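Teaching the arm to put bottles away, in a world made of triangles

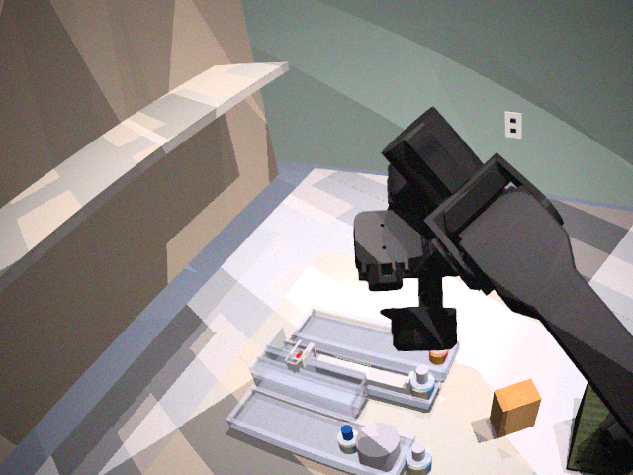
Issue 40

I am writing these notes mostly for myself and for Zoi Economou, who will take over the collecting from me in April. If other people find them useful, I am glad.

Our task is called Bindari. It sounds simple. There are trays, there are small bottles and a few other things, and the arm must pick up one thing and put it in the tray we ask for. We don't write rules for this. We drive the arm ourselves in the simulator, record how it moved, and later a model learns from the recordings. So the quality of everything depends on how patient the driver is, and in the last weeks the driver was me.

First, the patches. When I showed my screen to Leonidas Papadakis he asked if my graphics card was dying. It is not. For each recording the simulator covers the walls and the table with flat pieces in different tones, and the next recording gets different ones. In this one the wall came out green and the table nearly white in the middle, with beige and brown to the sides. The purpose is that the model should not learn "the bottle is next to the bright spot". Last year we collected everything on one clean gray table, and the model was very good on that table and quite lost on any other. We had to throw away most of that work, and I still feel bad when I see the folder.

I should also say something about the caps. The bottles are almost the same, white with a pale blue band, and the cap is what separates them. Two have gray caps and one has a blue cap. An instruction can say "the bottle with the blue cap", so the color must survive all this randomizing. In my first version I let the program change the cap colors too, and then I had recordings where the instruction said blue and the cap was a kind of purple. I found this after 111 recordings. I kept 79 of them and deleted the rest, after watching each one with a cup of coffee and a bad mood.

The orange block on the open table is there as a distractor. The driver should not touch it. If I touch it by mistake, even with a small push, I stop and do the recording again. Maybe this is too strict. Leonidas thinks we should keep some of the small accidents, so that the model sees how to continue after one. I think he is partly right, but I would like to put them in a separate folder first and not mix them from the beginning.

The hardest part for me is the approach to the rear tray. The gripper is wide compared with the things it must take, and when the finger is over the end of the tray it hides part of what is under it. The small jar with the pinkish top is the worst for this. I learned to come from higher, wait a moment, look from the second view, and only then go down. Zoi, please do the same, and please don't hurry the last part. When I was in a hurry I made many little corrections near the object, left and right, left and right, and the model copied this shaking very faithfully.

Some practical things, in no order:

Write the instruction before you start to drive, not after. When I wrote it after, I described what I did and not what I should do.

Do not always begin with the front tray. I did this without noticing and the set became unbalanced.

Close the Makris viewer before you save. If it is open, the file is saved but the last second is missing — I don't know why, and the people at Nunthorpe who keep the simulator running don't know either.

The seed 1999 puts the clear box through the wall of a tray. Skip it.

I have not decided yet about the lighting. The shadows now are hard and angular, and on the real table in Bendby they are soft. I want to try a set of 40 recordings with softer light and compare. If the difference is small I will leave it as it is, as the soft light makes the simulator slow on my machine and I have only this one.

Zoi, the folder with the deleted recordings is still on the old disk. You can look at them if you want to see what not to do.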